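Home | Syllabus | Readings | Handouts | Lab Hours | Contact

TEXTILES AND CLOTHING CARE
Handout 6: Knit Structures and How They Behave in Use

Read this before the lab. Bring the swatch card from Handout 5 and a hand lens.

1. Knit and woven compared

A woven cloth is made from two sets of yarns crossing at right angles. The lengthwise yarns are the warp and the crosswise yarns are the weft. A woven cloth without elastic yarn has little give along either direction and stretches mostly on the bias.

A knit is made of loops. Each loop is pulled through the one before it. When the cloth is pulled, the loops change shape before the yarn itself is put under strain, and this is where the stretch comes from. A column of loops running up the cloth is called a wale. A row of loops running across is called a course. You will need both words for the rest of the term.

Most everyday knit clothing is weft knit, meaning one yarn travels across the width and forms a whole course. Warp knits use many yarns running lengthwise, each making its own zigzag path. They are harder to unravel and are common in linings, swimwear and net.

2. Four weft knits to know

Jersey. All loops face the same way. The front shows small V shapes and the back shows half-circles. Jersey is light and cheap to make. Cut edges curl, toward the back at the sides and toward the front at the top and bottom.

Rib. Wales of knit and purl stitches alternate across the cloth. A 1x1 rib alternates single wales, a 2x2 rib alternates pairs. Rib has high crosswise stretch and good recovery, so it is used for cuffs, neckbands and hems. It does not curl much when cut.

Interlock. Two 1x1 ribs knitted together so that both faces look like the front of jersey. Thicker and more stable than jersey, with less stretch than rib.

Waffle (also called thermal). Knit and tuck stitches are arranged so that raised ridges form small squares with a hollow in the middle. The hollows hold still air against the body. A waffle knit can feel warm for its weight, but it loses much of that warmth in wind unless something is worn over it.
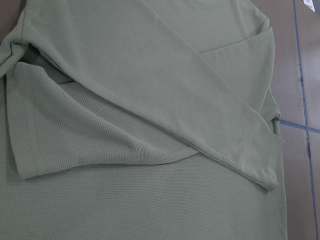
Fig. 1. Waffle-knit shirt in sage green, with a ribbed cuff.

A waffle knit shrinks more than jersey of the same fiber in many cases. The ridges relax and draw together in the wash, and the squares get smaller and deeper. Pulling the cloth to size while damp and drying it flat will recover part of the loss.

3. Gauge and weight

Gauge is the number of needles in a set width of the machine bed. A higher gauge gives smaller loops and a finer cloth. Do not confuse gauge with fabric weight, which is given in grams per square meter or ounces per square yard. A fine-gauge interlock can weigh more than a coarse jersey.

For the lab we are using two cloths from the department store room. The Grona cloth is lot 3937, a cotton jersey. The Bawa cloth is lot 2193, a cotton waffle. Write the lot number on every sheet. Last term several reports could not be graded because the two sets of results were mixed up.

4. Shrinkage test

Cut one square from each cloth, keeping at least a hand's width away from the selvage. Mark three lines in the wale direction and three in the course direction with the laundry pen. Measure each line with the cloth relaxed. Do not smooth it hard with your palm – this stretches the loops and gives a false starting length.

Wash both squares in the same load on the warm setting, tumble dry, and leave them to rest flat for 2 hours. Measure again.

Shrinkage (%) = (length before – length after) / length before x 100

Average the three lines in each direction. Report wale and course results separately. If a square has grown in one direction, report it with a minus sign.

5. Care labels

A label gives the harshest treatment the maker expects the garment to stand. A gentler one is normally safe. Mixed garments are labeled for the weakest part, so a cotton body with a delicate trim will carry the instruction for the trim.

6. For next time

Read the Ellemton packet, sections on pilling and snagging. The Plerkach notes on yarn twist are optional, but they help with the second half of the term. Lab sheets go in the tray by the sink before you leave.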